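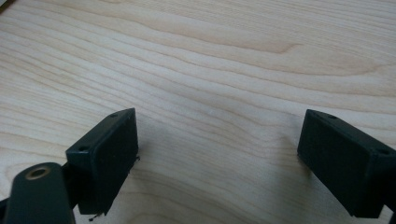 Best finish for a maple kitchen table that gets used hard?

tablesaw_dolores
Posts: 306
Hi all, long-time reader here and finally posting! I'm building a kitchen table for my sister's family (two adults, three kids, one very large dog who thinks the table is his) and I'm down to the part I always dread, picking a finish. The top is hard maple from Marchetti, glued up last weekend, and I am so happy with the boards. I want to keep it as pale as I can. My last maple project got two coats of oil poly and went the color of weak tea inside a year, and I still wince when I walk past it.

So – water-based poly, hardwax oil, or something I haven't thought of? Budget for finish is under $200.
Dolores Park

planeandsimple
Posts: 2,878
Water-based poly, all day long. Three coats minimum on the base, five on the top, light sanding with 320 between coats. It stays clear, it dries fast, and kids can spill grape juice on it and go outside to play. Raise the grain first with a damp rag, let it dry overnight, knock it back, and your first coat will go down so much nicer.

Euan_D
Posts: 64
I'm going to disagree with plane here (sorry, plane!). Poly is great until it gets a deep scratch, and with three kids it will get a deep scratch. Then you're sanding the whole top. With hardwax oil you scuff the bad spot, rub a little more in and go have lunch. I put Drurnow natural on our own table four years ago and I've touched it up twice. It still feels like wood when you put your hand on it, and I love that.
Euan Drummond

planeandsimple
Sure, and how many water rings have you got?

Euan_D
Two! Both mine, both from the same mug. They came out with a gray pad and ten minutes of rubbing.

mitermaid
Does the Drurnow natural stay pale, though? I used the clear one on birch and it warmed up more than I wanted. Pretty, but definitely warmer.

Euan_D
Good catch, I should have said. The clear warms it up. The natural has a touch of white in it and keeps the raw look much better. On oak you can see a bit of white sitting in the pores, but maple is so tight you'd never know.

tablesaw_dolores
Oh, this is great, thank you! Euan, how long before they can eat at it? My sister has been feeding everyone off a card table since March and she's being very patient, but still.

Euan_D
Light use after two days, but I'd give it a full week before anything wet sits on it, and keep the tablecloth off until then.

wonstead_woody
Has anybody tried Drastus two-part? I did the counter at the Wonstead community kitchen with it and it's tough as nails. You mix only what you need, and you have to move fast because it starts to grab on you. I did mine in sections and you can find the overlaps if you get the light low enough.

planeandsimple
Now that I'd like to try. Is the smell bad?

wonstead_woody
Hardly any. Wear gloves though, it's murder to get off your fingers.

mitermaid
Whatever you pick, Dolores, don't go too fine with the sandpaper before oil! I took a maple bench to 400 and the oil just sat there looking at me. 150 is plenty, and do the end grain one grit higher so it doesn't go dark.

planeandsimple
I'd still go finer than 150 on maple. Cross-grain scratches jump right out at you. 180 at least.

mitermaid
Fine, 180 :) But do make a sample board, front and back, from the same offcuts. One finish on each side, then leave a wet glass on both overnight.

tablesaw_dolores
Sample board it is! I have a nice long offcut, so I'm doing Drurnow natural on one side and water-based poly on the other – and the dog can lick both once they're cured. Coffee, ketchup and a wet glass. I'll post the results on 29th April.

Euan_D
Add mustard. Mustard is the one that gets everybody.

planeandsimple
On that we agree.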